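Week 6 handout: Stacking, shelving and the "one color, one place" rule
Household Organization and Small Storage, Mallport evening program

Read before class. Bring something you own at least ten of.

1. What the rule claims

Most of the tidying guides on the reading list repeat some form of this: sort by color, give each color a place, and the room will stay in order. The Clunedden workbook puts it on its first page and then builds four chapters on it. I assign the workbook because the exercises are good. The argument underneath them is thin, and I'd like you to read it with a pencil in your hand.

The workbook's evidence is a survey of 882 households who were asked whether they felt more organized after a color sort. Most said yes. They were asked right after doing it. I would feel more organized too, having just spent an afternoon putting things in rows. What we want to know is what the shelf looked like in January, and the survey stops well short of that.

2. Nesting and stacking are different things

Students mix these up every term, so please learn the two words.

Nesting: one item sits inside another. Plastic cups, mixing bowls, flowerpots. Each cup you add makes the stack taller by the height of its exposed rim and little more.

Stacking: one item sits on top of another. Boxes, books, lidded tubs. Each one adds its full height.

Nested things save a great deal of room and are slightly annoying to use. Cups jam. You want one and get three. A tall nested stack also tips more easily than people expect, and a cup is narrower at the base than at the rim, so a stack stood right side up is resting on its smallest part.

Stacked things are stable if the big ones go at the bottom, and you can never get at the bottom one. Anyone who has two cardboard boxes on the floor knows which of them gets opened.

3. Open shelves

An open frame shelf has a top and one or more compartments with no doors or back. Stores like to sell these as "display and storage in one." Be careful with that. In practice the top surface gets used, because it is at hand level and takes no bending, and the lower compartment collects whatever was in your hand when the top was full.

Before you buy a second shelf, measure the first. Write down the clear height of the compartment and the height of your tallest stack. If the stack is 30 cm and the opening is less, it will live on top forever, whatever your plan says. I have seen plans with beautiful labels that failed on this one measurement.

The Ikusent catalog lists a two-level unit at 1,450 in local currency, with a photograph of it holding nothing but a fern. Make of that what you like.

4. Does color help at all?

Somewhat. Color helps when the items are otherwise the same and the difference matters to you — one color per child, say, or one for outdoors. It does very little when the items are the same and the difference does not matter. Plain cups in several colors hold the same drink. Sorting them gives you more stacks, each needing its own footprint, where a single mixed stack would have needed one.

The Özkan method, which some of you used last term, allows for this and says to sort by use first. I think that is closer to right, though its author also recommends a label on everything, and I have doubts about labels on things you can see.

5. Worked case: cups, a table and a shelf

Take a set of cups in red, blue and green, kept in stacks by color, with a large table and a brown wooden shelf beside it. Look at where each color is before you read the questions under the next heading. 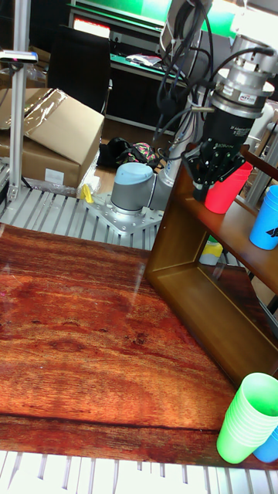

6. Points for discussion

The blue stack stands on the top shelf, and the red one is just above the same shelf. The green stack is on the corner of the table, with another blue cup close by. So blue is in two places. Is the rule broken, or was it never doing much work?

The table corner is the spot I would argue with. Corners get elbows. Suggest somewhere better for green, and say what you would give up for it.

Would one mixed stack do? Defend your answer on grounds other than looks.

7. For next time

Do a color sort on your ten items, leave them alone for a week, and write half a page on what moved. Please don't fix anything before you write it up.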